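Call for Participants: Pendalach Hand-Held Gripper and Tracking Glove Review

Sulico invites adults to take part in a paid review of the Pendalach kit, a hand-held gripper and tracking glove used to record everyday handling tasks for robot training.
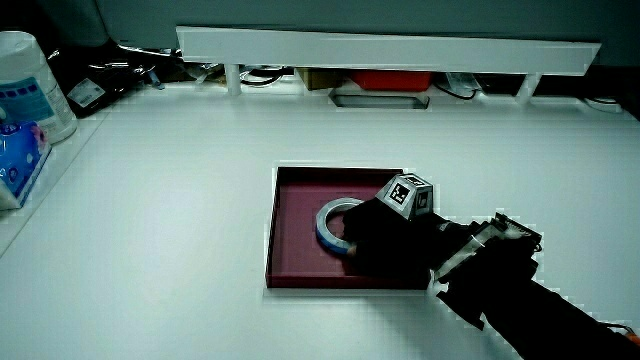 Participants will complete short table tasks with the gripper and repeat them with the glove. Each task uses one common item, such as a roll of tape in a shallow tray, and a marker block mounted on the gripper allows its movement to be followed. No technical background is required.

Sessions last 27 minutes, and each participant attends six in June. A written questionnaire on comfort, fit and ease of use follows the last session.
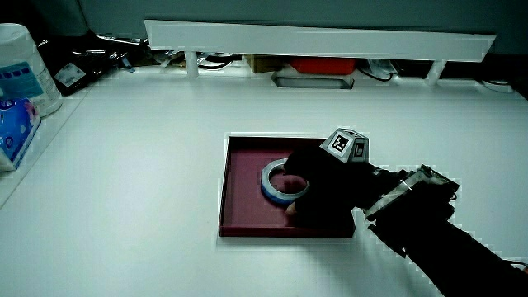

Glove task: gripping a roll of tape in the tray.

Applicants must be 18 or older and able to use the right hand without pain. The review has 636 places. 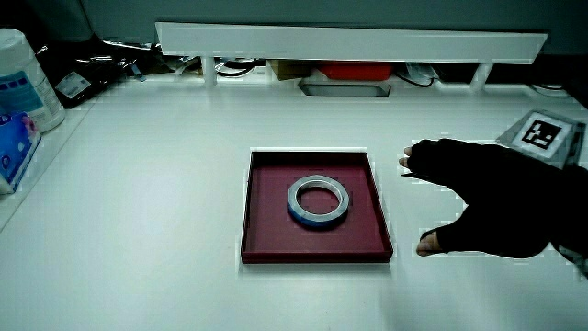

Places will be offered in order of application. Those selected will receive written confirmation and a consent form, to be signed before the first session.

Applications should be addressed to Rosalía Gallardo, Participant Office, Sulico.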